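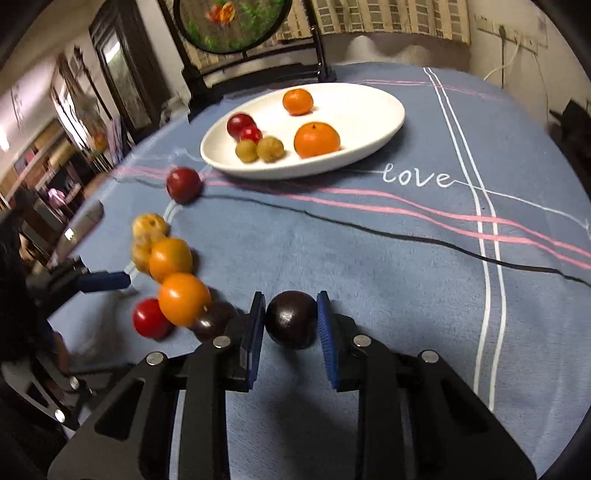
One reader writes that the Plivard books should be listed under history and never under biography, as the shops have always had it, and that the entry ought to say so at the top. Noted. See Classification, further down.

**Plivard Double Lives** — usually just *the Plivards* — is a series of short paired biographies put out by the Hourani press of Nistbridge. Each volume takes two people who knew each other well and tells both lives in one go, turn and turn about. Mostly statesmen at first, later on a good few scientists, two sets of rival generals, one pair of sisters. Popular history, light on footnotes. Still in print, partly.

## Name

From Plivard, the village where the press had its first warehouse. Nothing to do with the subjects of any of the books. Early catalogues print it as "Plivard's Double Lives", with the apostrophe, and this crops up in secondhand listings. Same series.

## Format

Small hardback, cloth spine, paper sides. The rule in the early years was 200 pages of text and no more, index on top of that. Later loosened to 215 when the editors gave in and let authors have a chronology at the back. A few run over even so.

Chapters alternate. Odd chapters one life, even chapters the other, until the two people meet, at which point the chapters merge and the page numbers get a small star beside them. Readers either like this or find it very irritating. The star was dropped from the paperbacks and the paperbacks are harder to use as a result.

Every volume has:

- a one-page note on how the two met, and what the sources disagree about
- a set of letters, or extracts where the letters were too long
- a family tree for each, even where there is little to put in it
- a reading list, generally short and generaly out of date

No dust jacket before the fourth volume. Copies of the first three sold "with jacket" have had one added from somewhere.

## The meeting chapter

The best known part of any Plivard. House style asked for the first meeting to be told twice, once from each side, using only what that person wrote or said about it later. Where one of the two left no account, the page is left half blank. Four volumes have the half blank page and at least one library has rebound its copy with a slip pasted in saying the page isn't a printing fault.

Reviewers picked on this chapter more than anything else. Praise for the fairness of it; complaints that a biographer who won't say which version is likelier has ducked the job. The press never changed it.

## Publication

Two volumes a year to begin with, one every February and one in the autumn. The autumn one slipped more often than not. Printing was done at the Kornen works up to the ninth volume, then moved, then moved back. Kornen copies are told by the slightly heavier paper and the grey endpapers. Copies from the other printer have white endpapers and the spines have mostly faded.

First printings were small. The opening volume ran to 2,676 copies, an odd number that comes from a paper order running short part way through the job. Sold out, reprinted, sold out again — more slowly. A signed issue of 100 was made up from the second printing, which annoys collectors, as it means no signed first exists. Any that is offered as one should be looked at carefully.

Export copies have a different title page, no price on the flap. Not scarce.

## Reception

Mixed and then warm. The early notices treated the books as school reading. That changed with the fifth volume, on two wartime ministers who shared an office for three years and disliked each other for most of it; it was the first to use a large batch of unpublished notes and was quoted in longer works afterwards. Teachers liked the series throughout. University historians less so, the usual objection being that a friendship gives a life a shape it may not have had. Someone who met a close friend at fifty ends up with fifty years treated as a run-up.

Another complaint, fair, is that the pairs are lopsided. One famous name to sell the book, one less famous. The less famous half is usually the better written.

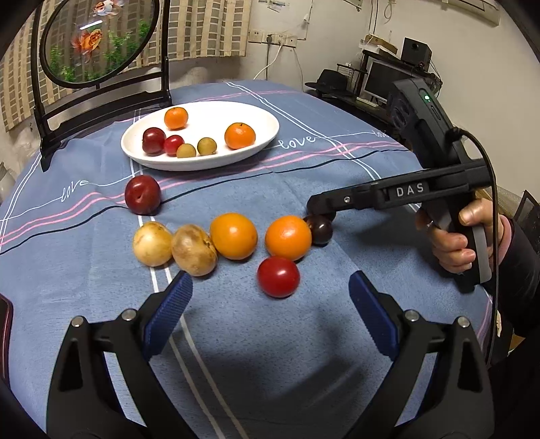
## Classification

Long-running muddle. The press catalogued the series as biography, several libraries put it under history, and a few split the set, with the political volumes on one floor and the rest on another. Paired lives don't sit well in schemes built round a single subject. Common practice now is to shelve by whichever surname comes first on the spine, which scatters the series all over the biography section. The Nistbridge library keeps its set together, in volume order, under local publishing.

## Editions

- **First series** — hardback, cloth spine, Kornen printing. Starred page numbers.
- **Second series** — hardback, white endpapers. Index reset in smaller type, some page references wrong in volumes ten and eleven.
- **Paperbacks** — no stars, no family trees. Letters cut in most.
- **Library binding** — same sheets as the second series, plain boards. Often stamped.

An omnibus of the first three volumes was advertised and has not been traced. Probaby never printed.

## See also

- Parallel biography
- Collected letters
- Hourani press
- Nistbridge, printing and publishing in

*Entry last revised 11/12/25. Volume list to follow, still being checked against the catalogues.*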